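**Zeltelero user group: minutes of the August meeting and simulation demonstration**

Venue: Nondus, second-floor meeting room
Start: 4:00 p.m.
Chair: Gowda
Present: Nondus, Zeltelero, Gowda, Prekwood (two seats each)
Apologies: none

**1. Minutes of the previous meeting**

Approved with one correction: the license renewal under item 5 falls to Prekwood, not Gowda.

**2. Demonstration of the two-arm tabletop task**

Zeltelero ran the simulated household environment on the wall screen. The build was the same one sent to members in advance. The task uses a small wooden table with household objects on top, and the robot works it with two arms.

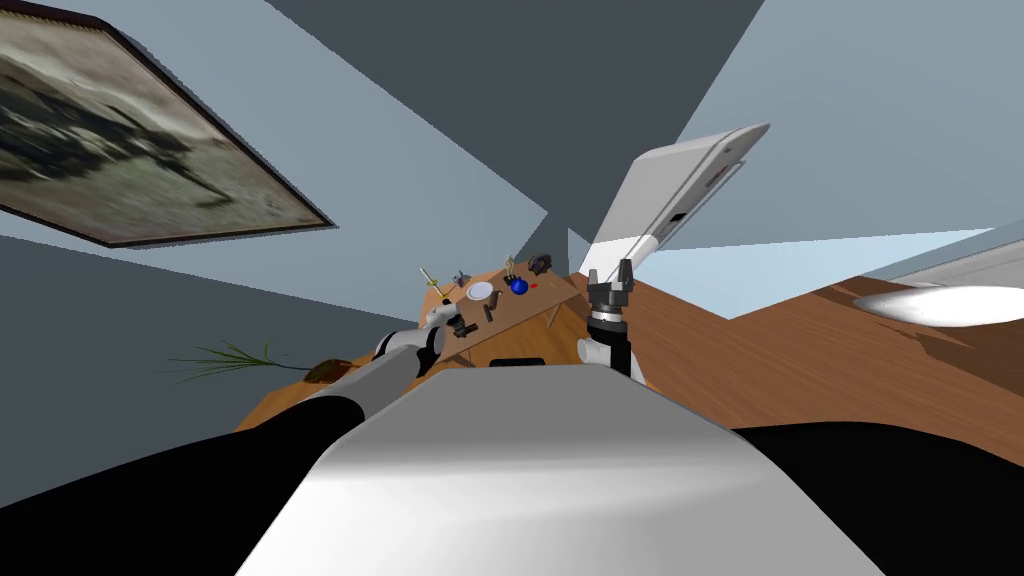
Zeltelero stated that the library now holds 2,343 recorded episodes across all tabletop tasks. Of these, 496 use the table layout shown at the meeting. The rest are older layouts and will be kept but not extended.

Gowda asked whether object placement is random. Zeltelero replied that placement is drawn from a fixed list of seeds, so any run can be repeated by a member with the same build. The seed list is in the shared folder. Prekwood asked that the list carry a version number — agreed.

The plate stays in every table set used for this task. The smaller objects are varied, and trophies and figurines are included because their narrow shapes are harder to approach than a plate or a bowl.
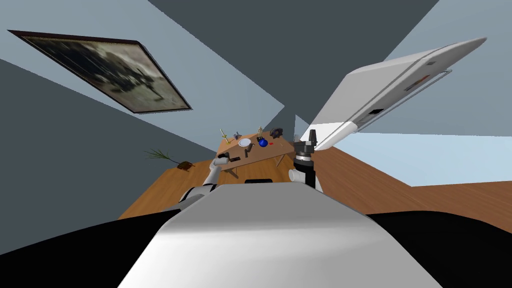
**3. Grasping and wrist view**

Nondus asked to see the view from the gripper, as its own work depends on it. Zeltelero switched views and talked through the approach to tall, thin objects. The points noted were:

- The fingers are brought up on both sides of the object before any closing command is sent.
- Closing force is set per object class. The values are in the configuration file and can be changed without a rebuild.
- A grasp counts as complete when contact is reported on both fingers for four control steps in a row.
- An episode is stopped at 600 steps if the task is not finished.

Gowda considered the step limit too short for tasks that need both arms. Zeltelero will report how many stopped episodes were two-arm tasks before any change is made. 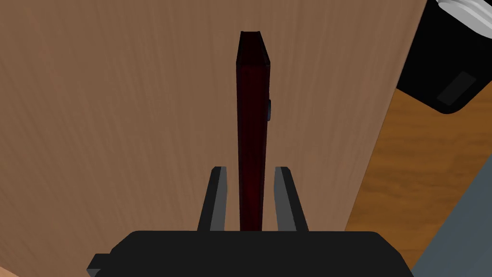

Prekwood questioned the contact rule, saying that two-finger contact alone would pass a grasp on a thin object that later slips, and that a lift check should be added. Zeltelero agreed in principle but noted that a lift check would make the new episodes hard to compare with the old ones. It was decided to record the lift result as a separate field and leave the existing rule in place for now.

**4. Head view**

Members discussed the tilt in the main view. The walls and floor run at a steep slant, and Nondus asked whether its viewer should level the picture before display. Zeltelero advised against it: the recorded poses match the view as stored, and leveling would need a second set of camera values. Nondus will keep the stored view and add a note to its setup guide.

The group also compared positions of the two arms at rest in front of the table. Gowda asked for the start pose to be written into each episode header — currently it has to be read from the first step.

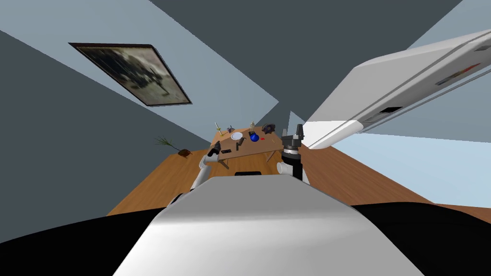
Zeltelero will add the start pose to the header in the next build. Old episodes will be converted by script, and Gowda will check a sample of the converted files.

**5. Actions**

| Action | Owner |
|---|---|
| Add version number to seed list | Zeltelero |
| Report on episodes stopped at the step limit | Zeltelero |
| Add lift result as a separate field | Zeltelero |
| Add view note to setup guide | Nondus |
| Check sample of converted files | Gowda |
| Renew license | Prekwood |

**6. Any other business**

Prekwood offered to host the next demonstration and will confirm that its meeting room has a wired connection. Members who want a particular object set shown should send the request to Zeltelero with the seed number.

The meeting closed at 5:35 p.m.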